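Drenberg two-finger vs. Triveo two-finger for tableware, and do you need a wrist camera?
Forum > Manipulation > End effectors

tablebot_ev
5:42 pm
We have a two-arm setup that does table setting and clearing. Plates, mugs, forks, spoons, nothing heavier than a full sugar jar. Since August we have been running Drenberg parallel grippers on both wrists, and I have a pair of Triveo ones on loan that I have to buy or send back. Same stroke on paper. The Drenberg weighs less, the Triveo closes harder and has better force readback.

Controller is a Darnar, one per arm, both on the same host. Everything is teleoperated for now, so a person is closing the loop and I am mostly measuring how often the person gets annoyed.

Before I write up numbers, has anyone here run either of these on flat cutlery for more than a few days? I don't care about blocks or boxes. Everything can pick up a box.

mkrueger_lab
6:10 pm
Ran Triveo for a semester. The force readback is good, the fingers are not. The stock tips are too thick to get under a fork lying flat. We ended up grinding them. If you're not willing to grind, stay with what you have.

solder_and_oats
6:31 pm
What cameras? I ask because people blame the gripper for missed forks when the operator simply can't see the fork. On our bench the head camera was useless for the last inch.

tablebot_ev
6:58 pm
One on the head and a small one at the wrist. I don't agree that the head camera is useless. I have operators who never look at the wrist feed. But I see the point about the last inch.

Some views from the Drenberg work so you can see what we're dealing with. Two kinds of layout: a place setting with a teal plate and a mug, and the crowded one, orange dishes stacked up with a jar behind them and green panels around the back.

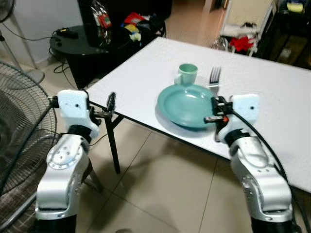 Head camera, right hand at the rim of the plate.

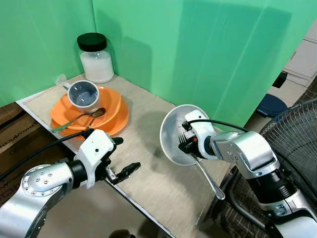 Head camera again, right gripper with a metal plate and a spoon in it together.
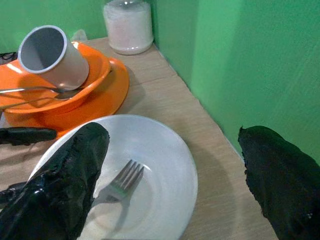

Wrist camera. 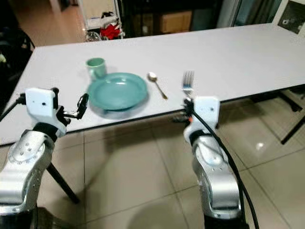 Head camera, fork held near the base of the handle.

Numbers, for what they are worth. I have 2183 logged pick attempts with the Drenberg. 341 of those needed a second try or were given up on. I went through the bad ones and sorted them by object:

Cutlery is most of them. The usual failure is that the fingers come down, close, and squeeze the fork out sideways before they have it. Forks are worse than spoons on a bare table. Spoons are worse when they are lying on a plate, because the handle rocks on the rim.

Plates are fine if you take them by the rim and come in flat. If the wrist is pitched even a little, one finger lands on the rim and pushes the plate away from you. A raised rim helps a lot.

Mugs, very few failures. Operators go over the wall with one finger inside and one outside and don't bother with the handle.

Jar, 13 attempts in total, all slow. I don't count those for or against anything.

With the Triveo I only have two afternoons, not enough to put next to that. My impression is that the squeeze-out happens less and the plates are harder, because the tips are thicker, same as mkrueger said.

mkrueger_lab
7:15 pm
A 16 percent redo rate under teleop seems high for a person driving. Are your operators new?

tablebot_ev
7:24 pm
Three are new, one is not. The experienced one is at less than half that rate. So yes, part of it is training. But he also complains about the same objects as the others, so I think the ranking is real even if the rate isn't.

gantry_dan
7:40 pm
I'll disagree with the whole framing. You're comparing two parallel grippers that are the same gripper with different stickers. If cutlery is the job, the thing to change is the fingertip. A softer tip gives you a wider patch on a round handle and the fork stops shooting out. Closing force is the wrong knob. You turn it up, you squeeze the thing out faster.

Also two objects in one hand is asking for trouble. I'd never score that.

tablebot_ev
7:52 pm
We don't score the two-object grasps. Operators do them when clearing because it saves a trip, and I let them. I agree on tips. I don't agree they are the same gripper. The Drenberg body is slimmer and that matters when both hands are working over one plate. We had the two wrists bump each other a lot more with the Triveo on, and that was only two afternoons.

solder_and_oats
8:05 pm
OK, the wrist view answers my question. You can see fork tines and the gap between the fingers in the same picture. From the head you'd be guessing at that. My worry would be the fingers covering so much of it. The left finger runs right over the handle end of the fork. If the operator needs to know where the handle is, that camera isn't telling them.

tablebot_ev
8:17 pm
Fair. They aim at what they can see, then rotate. Moving the camera out to the side would show more of the handle, but then it catches on the table when you come in low. We tried a longer bracket and took it off again the same day.

solder_and_oats
8:22 pm
Tilt, then. You don't need to move it far. We gained a lot from a printed wedge under the mount. Mark where it was first so you can go back.

pilar_n
8:49 pm
Has anyone measured grip force against how shiny the object is? Asking because we found our operators closed too early on metal plates. With glare on the plate they couldn't judge where the edge was, and they made up for it by grabbing sooner. We changed the lights and the redo rate dropped with no change in hardware.

tablebot_ev
9:03 pm
Haven't measured it. There is reflection on nearly everything in our setup, glossy plates and metal both, so it could be a factor. What did you do with the lights?

pilar_n
9:11 pm
Took down the one bright fixture over the table and put two dimmer ones off to the sides, pointed at the wall. Cheap to try. Keep a log of before and after or you'll never know.

gantry_dan
9:20 pm
Lights I'll buy. Still say tips first.

jb_cellwork
9:46 pm
Nobody has asked about latency. The Darnar controllers have a setting that smooths the gripper command, and it is on by default in the version we got. With smoothing on, the fingers are still moving after the operator thinks they have stopped. That looks exactly like squeeze-out. Check that before you spend anything.

tablebot_ev
9:58 pm
That's a good one. I know it is on for the arms. I never looked at it for the grippers. Will check in the morning.

mkrueger_lab
10:04 pm
Not sure I believe this. We ran Darnar with smoothing on and off and saw no difference for gripping. The arm motion felt better with it off, that's all.

jb_cellwork
10:12 pm
Depends on the firmware. We saw it clearly on one unit and not at all on the other until we put them on the same version. If his two arms aren't matched, he'd see it on one hand only. tablebot_ev, do you have the failures split by left and right?

tablebot_ev
10:15 pm
I do, it's in the log. Will post it.

tablebot_ev
11:38 am
Back with the split. Right hand is worse than left on cutlery, by enough that I don't think it is chance. But the right hand also does most of the cutlery, so the operators try harder things with it. Firmware did not match between the two controllers. Smoothing was on for both grippers. I have updated them to the same version and turned it off.

First impression after an hour is that the fingers stop when you tell them to, which feels strange to the experienced operator and normal to the new ones.

gantry_dan
12:06 pm
So don't change the tips yet. I can wait. Change one thing at a time.

tablebot_ev
12:14 pm
That is the plan. Order will be:

Controller change alone, 2000 attempts, Drenberg on both arms.
Then the lights, the way pilar_n did it.
Then softer tips. I have a sheet of silicone from Jacobs that should cut cleanly.
Wedge under the wrist camera last, because it changes what the operators see and they will need time with it.

The Triveo pair goes back at the end of the loan unless I can get it extended. I would rather have tried it with the controller sorted out, but with the body that wide I doubt it ends up on both arms. Maybe on one.

mkrueger_lab
12:30 pm
If you do keep one, put it on the left and give that hand the mugs. Force readback is wasted on forks.

pilar_n
12:41 pm
Please post the lighting numbers separately, even if they show nothing.

tablebot_ev
12:55 pm
Will do. If anybody wants the log format to compare with their own, send me a message and I'll share the column list. It is plain text, one line per attempt, with object, hand, operator, and result.

Eustaquio Villaseñor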